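Perarum open lab day: a buyer's notes
Posted April 9, 2022

I went with a budget in my pocket and a list of questions from our operations people, most of which could be summed up as "how much, and can we have it sooner." Perarum opens its doors twice a year, once in spring and once in November, and the spring one is supposed to be the quieter of the two. It was not quiet. The coffee line went out past the coat racks, and I shared a parking space with a bicycle that had got there first.

For anyone who hasn't followed our saga: we make wooden and composite trim parts at Warberg, they come off the saws into bins, and people take them out of the bins and lay them in trays. That is the job. It has been on the automation wish list for as long as I've worked there, and this year it finally has a line in the plan, written in pencil. My task was to find out what should be written in ink.

The day started with a talk in the big room upstairs. Slides about the future, a video with drums in it. I took one note, and it says "chairs." They were very bad chairs.

After that we were split into groups and ours got Danica Dumitrescu, who runs the picking projects and doesn't appear to own any slides. She walked us down to the ground floor, put her coat over a railing, and asked each of us what we thought would be the most expensive part of a picking cell. Everybody said the arm. She had clearly asked this before and looked pleased with us.

Her answer, which I'll give in her order because I wrote it down that way: the gripper and all the versions of the gripper you'll go through first, then the guarding and the safety sign-off, then the weeks of somebody's time, then the arm. The arm has a price list. You can call and get a number by lunch. The rest is where budgets go to get lost, and in her telling the usual plan has one generous line for the arm and one called "misc."

I looked down at my own plan. I had a line called "misc."

We stopped at the Aven stand on the way around. Aven sells vision packages and had a very handsome booth, with a screen showing parts lighting up in different colors as the software found them. The young man there was friendly and wouldn't give me a price. He would give me a price range if I filled in a form, and the form wanted to know my budget. I've bought cars this way and didn't enjoy it then either. I took a brochure and a pen. The pen is good.

What I did get out of him is that the license is yearly, per station, and that support is separate. Nobody in my building has ever budgeted for a thing that has to be paid for again next year just to keep doing what it did this year, so that will be a conversation.

Stoyanova was next, a smaller outfit that rents out used cells by the month. I liked them a lot more than I expected to. They ask for a 3 month minimum, delivery on top, and you give the thing back if it doesn't suit. The catch is that you get the gripper they have, and if your parts are a funny shape you're back to paying for the part Danica warned us about. Our parts are a funny shape. They're long and thin and they lie across one another like dropped pencils.

Then we came to the bit I had driven out for, the bin picking corner. I had pictured something behind glass. It was a good deal more like our own maintenance shop, and I mean that as praise. You could get close enough to see how the wiring was run, and there was a lot of it.

I asked what a bin does to the cost, compared with having the same parts come down a belt. Danica said to plan for the walls. A gripper that can pick up a block from an open table still has to get its whole body down inside a box, along with its cables, and pick up the one that's lying against the side. Every part you can't reach is one a person has to fetch, and you're still paying the person. So the question to put to a supplier is what's left in the bin at the end, and what they plan to do about it. I underlined that twice with the Aven pen. 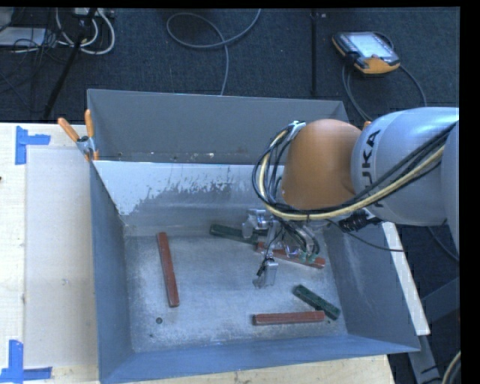
The bin picking corner: KUKA arm, red and green blocks, and a spring clamp at the corner of the bin.

A man in our group wanted to know about cycle time and kept wanting to know about it. He was told, patiently, that it depends on the parts. He asked what it would be if it didn't depend on the parts. I've sat in budget meetings with this man, or at any rate with his relatives.

My own question was about test parts, and it got the most useful answer of the day. Send 200 of them, she said, and send the ugly ones. People mail in a nice box of clean samples picked out by the sales office, the trial goes well, and then the real bins arrive with the warped ones and the ones with glue on. If you want the quote to hold up, the bad parts need to be in the box. Put the cost of the trial in the plan as its own line and don't let anyone fold it into the purchase.

She also said to leave money for cables. I laughed, and then saw that several people were writing it down, and wrote it down too.

Lunch was a sandwich. I have no complaints about the sandwich.

In the afternoon there was a session on financing, which I'd hoped would be dull and informative and was at least one of those. The short version is that leasing is easy to arrange for the arm and hard for anything custom, so the parts most likely to go wrong are the parts you have to buy outright.

Here is what I'm changing in our plan as a result:

The arm line stays as it is.
The line called "misc." is gone. It's now gripper, guarding, trial and training, each with its own figure.
A yearly software line, to be defended by me, probably standing up.
A 50 part box of rejects to be saved by the night shift, as a start on the 200. Please stop throwing them in the stove.
A call to Stoyanova about renting before we buy anything.

I have not put a date on any of this. Last time we put a date on something it got framed and hung in the break room.

Anyone who wants the Aven brochure can have it. The pen is staying with me.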